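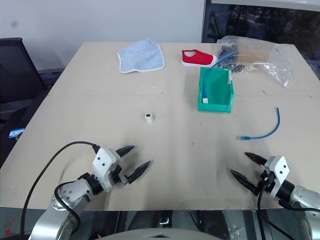 Support > Patch and Coupling > Bench Guide > Section 6

Contents Previous Next Index Contact

Print this page | E-mail this page

6. Joining two network cables with an in-line coupler

This section covers the joining of two ready-made network cables at the bench, before the run is fitted. It applies to the Pluren in-line coupler and to other unpowered RJ45 couplers with one socket at each end. For wall outlets, see section 9.

6.1 Items needed

One RJ45 coupler.
Two network cables, each with a moulded or crimped plug at both ends.
One open-fronted parts bin.
One cable tester with a remote unit.
Self-adhesive labels, Holub type 76 or similar.

6.2 Preparing the bench

1. Clear the table of tools and offcuts. Wipe the surface with a dry cloth. Old scuff marks do no harm, but grit can be carried into the sockets.

2. If the table top is made of two boards, work to one side of the join. Small parts such as broken latches tend to lodge in it.

3. Place the bin towards the back of the table with the low front lip facing you. Cables not in use are kept in the bin with the plug end inside.

4. Stand the coupler on the bare surface within easy reach of both hands, with one socket facing you.

Note: A cable hanging over the back of the bin can pull its own plug out as it slides. Bring the slack round to the front, or coil it and place it in the bin.

6.3 Checking the parts

1. Look into each socket of the coupler. The contacts should be evenly spaced and none should be bent down or crossed.

2. Check the latch on each plug. It should spring back when pressed and released. Do not use a plug with a cracked or missing latch.

3. Where the plug has a boot, slide the boot back far enough to see the latch, then return it. Some boots are stiff and will hold the latch down if pushed too far forward.

4. Check that both cables are of the same category. The finished run will perform no better than the lower of the two.

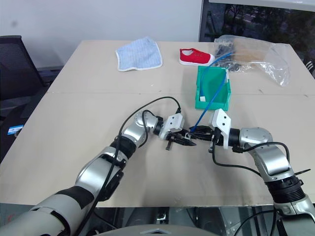 5. Straighten any tight bend in the cable near the plug. A cable that has been stored in a coil will keep some curve, and this need not be removed.

6.4 Making the connection

1. Hold the coupler by its sides. Keep fingers clear of the socket openings.

2. Turn the first plug so that the latch matches the notch in the socket.

3. Push the plug straight in until it clicks. Pull gently on the plug body, not the cable. The plug should not move.

4. Turn the coupler round and fit the second plug in the same way.

CAUTION: Do not force a plug that stops part way. Withdraw it, check which way up it is and try again. Forcing it will bend the contacts, which cannot be repaired.

CAUTION: Do not connect either cable to powered equipment until the test in 6.5 is complete.

6.5 Testing

1. Fit the tester to one free end and the remote unit to the other.

2. Run the wire map test. All pairs should read through in order.

3. If one pair is open, reseat both plugs and repeat. If the fault remains, test each cable by itself, then replace the coupler.

4. Label both cables close to the coupler and enter the label number in the cable record.

Note: Use only one coupler in any run.

Section 6 revised 2022-05-28. Checked by Oleksandra Horobets.

Previous: 5. Storing cables Next: 7. Fixing the run

Print this page | E-mail this page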